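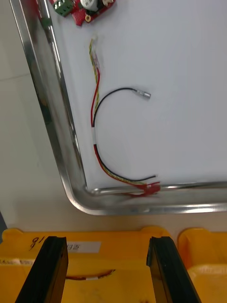 Skusley Help > Electronics and small assembly > Storage and handling

How to keep round boards and wire harnesses in order when packing sets?

Zakhar Bondarchuk

Hello all. First, sorry for the long text, I want to give enough details so that you don't have to ask me for them.

We are a small workshop in Sevoncombe and we prepare sets for a customer, Colliron. One set is one round circuit board, one wire harness and one short twisted wire. The order is for 973 sets and it must be ready before the end of December. The work is simple, but we lose too much time with the harnesses. They catch each other in the bin. When you lift one, a second one comes with it, and the small metal pin on the end of the black wire likes to hook into everything. Twice I have found a pin which was bent, and I cannot say at which moment it was done.

The second trouble is the boards. They have notches along the edge and a large hole near the centre, so they do not stack well. If I put one on top of another, the capacitors carry the weight, and I don't like this. The person who did this job before me left a notebook with one rule only, "never pile", and no word about what to do instead. 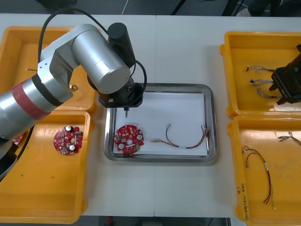

My way of working is copied from an uncle who repaired radios. He had a bench from 1976 with everything in the same position every day, and he could find a screw there in the dark. So I have one place for the set I am making, and the stock stands at its sides. At the moment it is a steel tray in the middle with a sheet of white paper inside, and yellow bins to the left and to the right of it, two on each side. Boards are on the left. The short twisted wires have their own bin on the right, and the long harnesses have the other one. The paper I like very much, I change it when it becomes dirty. But with the bins I am not sure. They are smooth inside and the parts slide when somebody pushes the table.

I have thought about these things already:

Foam in the bottom of the bins. I am afraid of static and I don't know which foam is safe.

Bags for each harness. It is slow to open them, and then there is a mountain of bags.

Hanging the harnesses on hooks. Perhaps good, but I have no wall near the table.
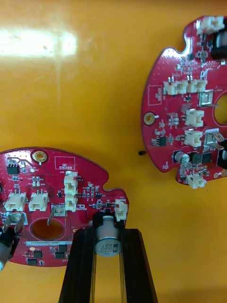
Also I would like to know how you take a board out of a bin when there is another one near it. I was always told to hold by the edge, but the notches make the edge strange, and there are connectors and capacitors in many places, so the free edge is not so long. Is it acceptable to touch the plastic connectors? And the white label with the serial code, does it suffer if it is rubbed many times?

Thank you for any advice. We cannot buy expensive racks for this order, but small things are possible.

Gwenllian Morgan

Hello Zakhar. I did this kind of packing for several years, also with harnesses with loose ends, and I think your layout is good. I would not change the places, only what is inside the bins.

For the harnesses: don't let them lie free. Lay them all in the same direction, with the connector end always at the same short side of the bin, and put a sheet of paper between one layer and the next. You like the paper in the tray already, so it is the same thing again. Take from the top, one sheet away, next layer. With us a layer was never more than a few pieces. It looks slow when you fill the bin, but you win the time back when you empty it.

For the pins, slide a short piece of soft tube over the end if your customer allows it. Ask first. Some customers don't want any extra part inside the set, and then you must remove it again - double work.

Boards: one layer only, your notebook is right. If you need more stock near to you, make a card divider and stand them on edge, like records in a box, but only if nothing tall presses on the neighbour. Measure the tallest capacitor first and make the slots wider than this. For lining I would buy the dissipative kind of mat, sold on a roll, and cut it to the size of the bin. Ordinary packing foam I would not use at all. And if you don't wear a wrist strap yet, please begin with this before you spend money on mats.

About holding: by the edge, with two fingers opposite each other, where the edge is free. I would not lift by a connector, and surely not by a capacitor. The legs are holding it, and they are thin. The hole in the centre you can also use if there is no part close to it, but look first, on some boards a leg of a component stands out into the hole.

The labels I can't promise. Ours survived normal handling but not alcohol.

Sydorenko

use zip bags, small ones, 2 sizes. we always use bags. antistatic ones for the boards of course

Zakhar Bondarchuk

Thank you both. Gwenllian, I have tried the layers with paper this morning with 34 harnesses, and I had only one which took its neighbour with it. Before it was almost every time. So this I will keep.

Your warning about the hole is correct for our boards too, there is a thin leg which goes into it from the side. I will write it in the notebook under "never pile".

I have asked Colliron about the tubes on the pins and I wait for the reply. Sydorenko, the bags I will keep for the finished sets, there they make sense for me. Which size do you use for something round with a harness beside it? Ours are a little too narrow and the wires have to be folded.

Sydorenko

one size up from what you have. fold the harness once, not tight, and put it in before the board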